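The Slow Business of Filling a Shelf

Marlies Marti has spent most of her working life in small shops, and she has a short answer when people ask whether a robot could do her job. "Which part?" she says.

It's a fair question. The job at Lener, the shop she manages, has dozens of parts. She takes deliveries and argues with the card reader. She also restocks the counter displays, 17 of them, and this is the chore that automation companies keep telling her they can take over.

Clendano is one of those companies. Its system, called Neves, is an arm with a two-finger gripper, a wrist camera and software that was trained on 3000 recorded attempts at picking up and putting down ordinary goods. I went to see it in June, and Marti came along to judge.

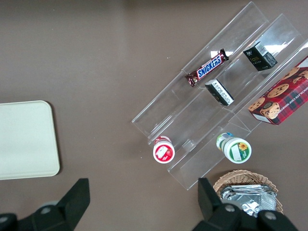

Counter stock is harder than it looks. A candy bar is light and a little slippery, and the wrapper crumples if you squeeze it. A bottle lying on its side wants to roll. Clear plastic is a known headache for cameras, which tend to see the reflections or the table behind it and miss the edge the gripper is about to hit. A person feels that edge and slides past it without thinking.

Over one long morning Neves tried 113 placements. Boxes went well. It picked them up square and set them down close to where they belonged. Bottles were slower, and it often let go, backed off and tried again. Foil packets gave it the most trouble -- it would close on one and come up with 2, or with none.

Marti timed a few of the moves on her phone. She could fill a whole display while the arm was dealing with its second item. "But I wouldn't be standing there," she said. "If it did this at night I wouldn't care how long it took."

That is Clendano's argument too, and it holds as long as no one has to stand by. For now someone does. When a bottle got away from the gripper, an engineer reached over and put it back. A rival system from Calel, which folds towels, has the same problem at home: it works until a towel lands on the floor.

Marti says she'd take one for the boxes if the price came down. She'd keep doing the candy herself.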